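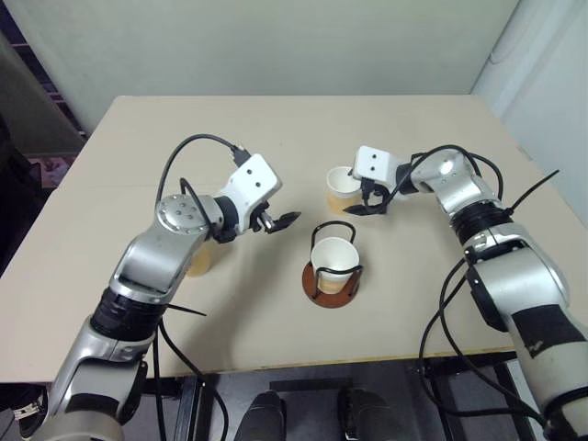

Budgeting for a two-arm robot station

Print this page | E-mail this page

A two-arm robot station is a pair of robot arms set up to work over one shared surface, usually a table. I've helped plan three of these now, two of them at our workshop in Indham, and this entry is mostly about the money side (the part I got wrong the first time!).

What the price covers

The quote from a supplier is for the arms and their controllers. Grippers are often a separate line, and so are spare fingers, so read the whole thing twice. Our first quote from Clarnon looked wonderfully cheap until Yasmine Ramadan noticed that it had one gripper on it. For two arms! We had it redone and the total went up a fair bit.

Then there's everything else: table frame, mounting plates, cables, an emergency stop, shipping. I keep a sheet for these, and on our last station it ran to 32 lines. The cheapest was a bag of cable ties and I still managed to forget it on the order. Finance likes one purchase order per supplier, by the way, and will send it back if you mix them.

Reach and table size

Measure the table before you pick the arms. You want both grippers to meet comfortably in the middle, because passing or stacking small things like cups happens there, and an arm at full stretch is slow and shaky. Leave room for cables to hang down at the sides too. I add 18 inches of clear floor on each side and I've been glad of it every time.

Running costs

Finger pads wear out and cables get tugged. We logged 304 hours on the older station last year and spent $446 on small parts, nearly all of it pads. Practice objects are next to nothing (paper cups, a holder, something to tint the water), but put them on the sheet anyway or they end up on somebody's own card.

Timing

Our budget year closes in September, so I ask for quotes in early summer. Abdel Hamid, the room we use for setup, has to be booked separately.

See also: Gripper; Workcell; Purchase order

Last edited March 24, 2019

Contact us | Copyright 2019 | Back to top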